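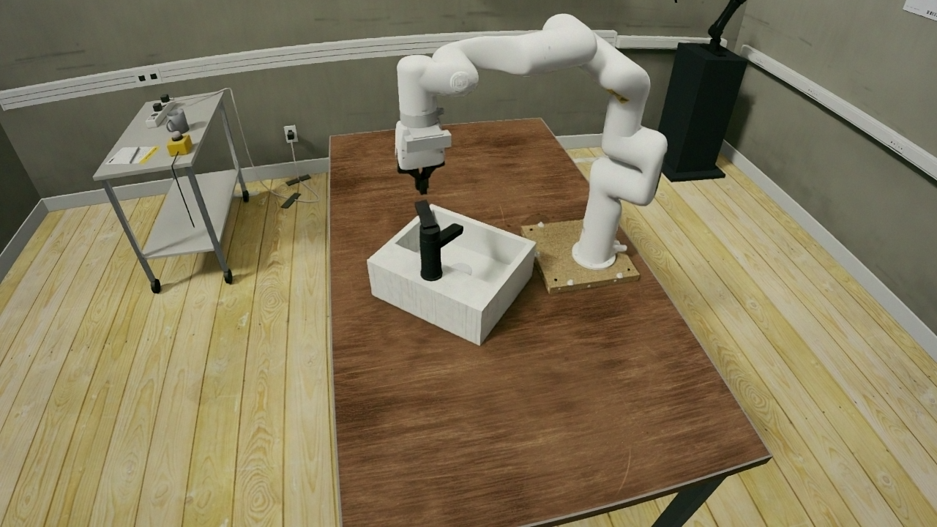 Page last changed: March, 4:15 pm

Plorkcombe Residents' Association
Minutes of the March meeting

Held in the upstairs room at the Virnham Street library. Meeting opened at 7:05 pm.

Chair: Hauwa Nnaji
Minutes: Femi Chukwu
Apologies: received from the Tijani Court representative, who sent written comments on item 3.

1. Minutes of the last meeting

Accepted with one correction. Under parking, "Mallness Avenue" should read "Mallness Road." The copy on the notice board has been changed by hand.

2. Matters arising

The streetlight at the bottom of Mallness Road has been reported again. The city gave a new reference number and closed the old one. Femi will keep both numbers on file in case the first report is needed to show how long the light has been out.

The bench by the bus stop is back in place. The back slat is still loose and two people said it pinches.

The letter about leaf collection went out after the last meeting. No reply yet. Hauwa will call the office in the morning, when the line is easier to get through on.

3. Bus route change

Most of the meeting was spent on this. The transit office proposes to drop the Virnham Street stop from the evening service and send the bus straight down Mallness Road. The daytime service would stay as it is.

Comments from Tijani Court were read out. Residents there use the evening bus to get home from late shifts and say the walk from the Mallness Road stop is poorly lit, with no sidewalk on the stretch past the creek. They ask that the stop be kept at least until the streetlight under item 2 is fixed.

A resident of Virnham Street said she would be glad to see fewer buses at night, as they idle outside her front window. Another said the idling comes from drivers waiting to get back on schedule, and that the route change would only move it somewhere else. There was some discussion of whether drivers can be asked to shut the engine off. It was not known what the rule is.

Hauwa pointed out that the notice on the bus shelter gives a different closing time for comments from the one on the transit office's web page. She has asked which is right. Until there is an answer, people should go by the earlier one.

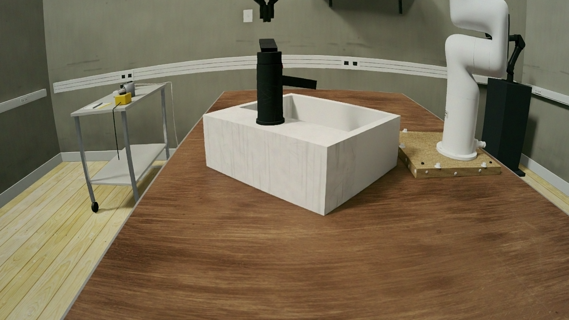
It was proposed that the association write to object to the loss of the evening stop and, in the same letter, ask about engine idling. One member wanted two letters, so that the idling question would not weaken the first point. Put to a vote: 8 for one letter, 3 for two letters. One letter will be sent. Femi to draft, Hauwa to sign.

Individual residents are still free to write on their own account. Comment forms are at the library desk.

4. Creek path

The path is under water at the low end after heavy rain. The drain there belongs to the city but the ditch that feeds it runs behind private lots, and two of the owners have been putting yard waste in it. It was agreed to speak to them first before making any kind of report. Hauwa will do this.

A request for gravel was turned down at the last meeting and was raised again. The view was the same as before – gravel would wash into the drain.

5. Yard sale

Set for May, morning only. Tables will be let at the same price as last year. There are 6 folding tables in the library basement and 4 more can be borrowed from the school on Mallness Road if they are returned by the same evening. Anyone wanting a spot should give their name to Femi by the next meeting.

Last year's signs had the wrong start time and people came early. Femi will show the wording to someone else before it is printed.

There was a question about selling food. Baked goods are fine. Anything that has to be kept hot or cold needs a permit, and the association will not be applying for one.

6. Any other business

A gray cat with a torn ear has been seen around Tijani Court. If it is yours, please tell the office there.

The upstairs room is not free for the April meeting. The downstairs reading room has been offered instead, same time. Please use the side door, as the front is locked at 7:00 pm.

Meeting closed at 8:40 pm.

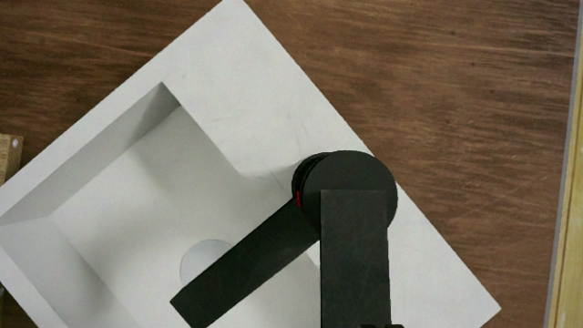 White sink with black faucet, seen from overhead.

Corrections to these minutes should reach Femi Chukwu before the April meeting.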